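We use cookies to remember your settings. Accept all | Manage preferences

4.2 Reading instructions from the floor

The result that surprised us most came from a test we nearly left out. Every policy in the Ilurside suite takes a typed command, and all of our main numbers use typed commands. But the camera on the robot's head looks down at the floor for much of each run, and Kipchumba Mfinanga wondered what would happen if the command were simply written there. We trained on 1,555 episodes collected at the Gurncombe lab, none of which contained handwriting, and then ran 100 trials in which the text input was left blank and the task was given in marker (Figure 4).
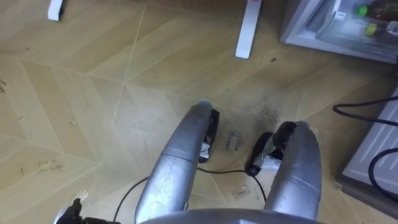
Figure 4. Head camera view with both arms lowered and a written command between the grippers.

Our main question was whether the policy would bind a written phrase to the right object, or just react to the fact that there was ink on the floor. Blank-input runs without any writing gave us the baseline: the arms drift, settle low, and stay there. With writing, the behavior changes in a way we found thrilling to watch. The phrase "close drawer" is a good case, because the words sit on the open planks between the grippers while the drawer or cabinet unit is off to the right, beyond the right arm. A policy that treats text as a target should reach for the floor. A policy that reads it should turn to the unit. Ours did the second often enough that we reran the whole set with a fresh seed before we believed it.

Clutter matters a great deal. A second note in the same view, smaller and fainter, pulls attention away from the first, and a dark cable crossing the floor can break up the letter shapes once the image is scaled down to the encoder's input size. We therefore report two settings, one note and several notes, and keep them apart in all tables. The Szekeres encoder copes better with faint strokes; Stusano is stronger when phrases are short and printed. Neither handles cursive well, and we would love to see someone take that up. Training data from October, which used a higher camera mount, was left out of this comparison.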